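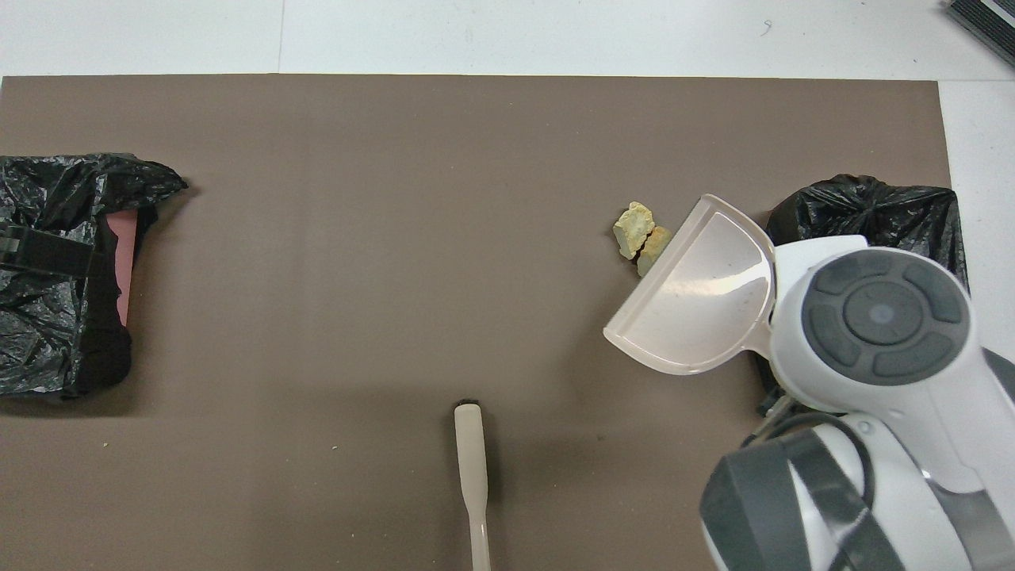
January 9, 2026. Open day notes, bench two, written up the same evening before I forget half of it.

Well, that went better than October did! We had the Hevedville visitors in for the whole afternoon, and I think everybody who wanted a turn on the arm got one, including Ghazala's two nephews, who had to be peeled away from it at closing time. My feet hurt and my voice is mostly gone, so forgive the rambling, Gerrit, I know you like these short.

Soudabeh gave the welcome and kept it to ten minutes, bless her, and then people drifted over to us in small groups. I had the scooping task on the table again. I'd argued for the folding task at the planning meeting (it looks more impressive from a distance), but Saadet said visitors understand a scoop the second they see it, and she was right. You point at a crumbly lump, you point at the scoop, and they're already leaning in and telling the arm what to do. One older gentleman from the Kelum side of town coached it out loud through every attempt, "lower, lower, now under," and was so pleased with the good ones that I let him stay for an extra round.

For the record, the board stays flat on the white table and we work on top of it. I like that so much better than working on the bare tabletop. It's matte, it doesn't throw the lights back at you, and the crumbs stay where you can brush them up afterward. It was speckled all over again by the end. Next time I'd like a small dustpan hung on the bench leg, so I'm not walking across the room with visitors waiting.

Things I want to remember about the scoop. Coming in at a shallow angle is fine for the bigger lumps. With the small ones the lip tends to push them along ahead of it, and then you are chasing a crumb over the board while a dozen people watch, which is funny once. Kourosh had the idea of sliding in slowly and stopping short, then tipping back a little before lifting. We tried it on and off all afternoon and I'd call it promising. I don't want to say more than that until we've sat down and done it properly with a log open. The shiny inside of the scoop also bothers me. From some sides it catches so much light that I had trouble judging where the rim was, and I'd bet the tracking has the same trouble. Could we dull one with fine sandpaper and compare? I have a spare in my drawer.

The Azimi software behaved itself. It did stall at the start of the second group, just sat there with the arm up, and I filled the silence by talking about my grandmother's kitchen, of all things. Restarting cleared it. The log folder for the day has 528 entries in it, which includes all the false starts and the times someone bumped the table, so please don't quote that number to anyone as successes. Gerrit, you asked for 600 and I'm sorry, but the tea break ran long and I wasn't going to pull people away from Ghazala's cake.

Questions that came up more than once, in case we want a sheet by the door next time. Does it get tired (from the children, every group). How does it know how hard to press. Could it feed a cat. What happens if you put your hand in the way, and I was glad we had the stop button out where everyone could see it, and that Saadet had made me rehearse that answer. A lady who teaches pottery asked about clay, and we had a lovely long talk about how damp stuff sticks to a scoop and dry stuff rolls off it. I took her address. I'd love to have her back on a quiet day with a bucket of her scraps.

The two people from Nalow came late and stayed near the back. They were friendly, asked sensible things about how long a change of tool takes, and want to come again when there's less of a crowd. Soudabeh has their card. I told them we'd need to be asked well ahead, and that I would want Kourosh here for it, as he knows the wrist end far better than I do.

Left to do: wipe down the board, charge everything overnight, sand the spare scoop, and write to the pottery lady. Kourosh, the cake tin on the shelf is Ghazala's and there are still a few slices in it, so help yourself but please send the tin home with her.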